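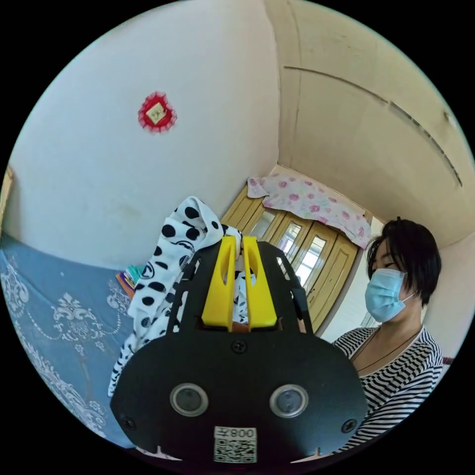 Object pooling is a way of reusing things in a game instead of making new ones and throwing them away all the time. Bullets are the classic case, but sparks, coins, enemies and floating damage numbers all get the same treatment. I keep a stack of ready-made objects switched off somewhere, hand one out when the game asks for it, and switch it off again when it's finished.

How it works

The pool fills up while the level loads. In my little shooter Darano I started with 25 bullets and figured that would be plenty (it wasn't, the second boss ate through them in one volley!). When a pool runs dry you can let it grow, refuse the request, or grab the oldest object and recycle it on the spot. I like the last one for visual effects and would never use it for enemies, as players do notice when a monster vanishes right in front of them.

Resetting

Most of the bugs live here. An object coming back out of the pool still has its old speed, its old timers and whatever was listening to it. I once had a coin that kept drifting left for a whole afternoon of testing before I found the leftover velocity. Eleri Nicholas, who did the sound for Darano, got me into the habit of writing one reset function per object and calling it on the way out, and I've stuck with that ever since.

When to bother

If you only spawn a door now and then, skip it. Pools hold on to memory even when they're sitting idle, and my 2,000 pooled leaves in Villa were a pretty silly use of it – I never saw more than 22 on screen. Run the profiler first, look for spikes when things spawn or get cleaned up, and pool those.

See also: garbage collection, free lists, particle systems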